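Calten publie Loda 5, son logiciel de planification et de perception pour petits bras articulés

La nouvelle version réunit dans un même processus l'étalonnage caméra-plan, la détection des zones de dépose et le calcul de trajectoire. Elle est disponible dès mercredi pour les titulaires d'une licence Loda en cours.

Calten, éditeur de logiciels de commande pour la robotique légère, annonce la sortie de Loda 5. Le logiciel s'adresse aux laboratoires, aux établissements d'enseignement technique et aux bureaux d'études qui mettent au point des tâches de saisie et de dépose sur des bras à servomoteurs de faible coût. Ces bras présentent un jeu articulaire sensible et une répétabilité variable d'un exemplaire à l'autre. Les outils conçus pour les robots industriels n'en tiennent généralement pas compte.

Loda 5 remplace les trois modules séparés de la version précédente par un exécutable unique. L'étalonnage, la perception et la planification partagent désormais la même horloge et le même repère de travail. Les conversions de coordonnées entre modules, qui constituaient la première source de tickets d'assistance sur Loda 4, sont supprimées.

Détection de cellules tracées à la main

Le module de perception accepte comme cibles des cellules dessinées au feutre sur une feuille ordinaire. L'opérateur n'a plus besoin d'imprimer des marqueurs codés. Le logiciel extrait les contours fermés, les redresse dans le plan de la table et attribue à chaque cellule un indice, une surface utile et un état, libre ou occupé. Un tracé irrégulier est admis tant que le contour est fermé et que l'écart entre côtés opposés reste inférieur au seuil fixé dans le fichier de configuration.

L'état des cellules est recalculé à chaque cycle. Si un objet est déplacé entre deux cycles, le plan en cours est invalidé et une nouvelle séquence est demandée au planificateur. Le jeu de validation de cette fonction comprend 3342 essais de dépose, dont 3208 se sont terminés avec l'objet entièrement contenu dans la cellule demandée. Les essais restants sont fournis avec leurs journaux dans le paquet de documentation.
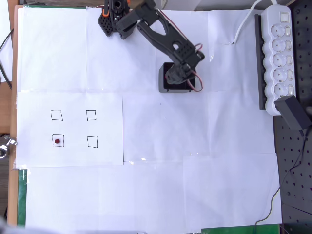 Poste de travail avec bras articulé et grille de quatre cellules tracées à la main ; un petit objet rouge sombre occupe la cellule inférieure gauche.

« Nous avons voulu que la description de la tâche tienne dans un fichier lisible par un technicien qui n'a pas écrit le code », indique Dulce Manríquez, responsable du développement de Loda chez Calten. « Une grille, un objet, une cellule d'arrivée, une tolérance. Le reste relève du planificateur. »

Compensation du jeu articulaire

Le planificateur prend en charge les chaînes cinématiques comportant jusqu'à 6 axes. Il intègre un modèle de jeu identifié par articulation au cours d'une routine d'étalonnage automatique. Les approches verticales sont calculées de manière que chaque servomoteur termine son mouvement dans le même sens, ce qui réduit la dispersion à la dépose. La routine peut être relancée depuis l'interface ou en ligne de commande, sans arrêt du serveur de perception.

La société Szekeres, qui intègre Loda dans ses bancs de formation, a participé à la phase de préversion. « Le rejeu des journaux est la fonction que nos équipes attendaient », précise Barnabás Rácz, ingénieur d'application chez Szekeres. « On recharge un cycle en échec, on modifie un seul paramètre et on compare les deux trajectoires point par point. »

Compatibilité et migration

Les fichiers de tâche créés avec Loda 4 sont convertis à la première ouverture. Les greffons de préhenseur doivent être recompilés, l'interface binaire ayant changé. Les scripts utilisant l'ancienne commande de changement de repère restent exécutables et génèrent un avertissement dans le journal. Leur prise en charge cessera avec la prochaine version majeure.

La distribution et l'assistance de premier niveau sont assurées par Kirkham. Une version d'évaluation, limitée à un seul bras et sans export des journaux, peut être demandée par le formulaire de contact du distributeur.

À propos de Calten

Calten développe des logiciels de commande, de perception et de planification pour la robotique légère. Ses produits sont utilisés en recherche, en enseignement technique et en prototypage.

Contact presse : service communication de Calten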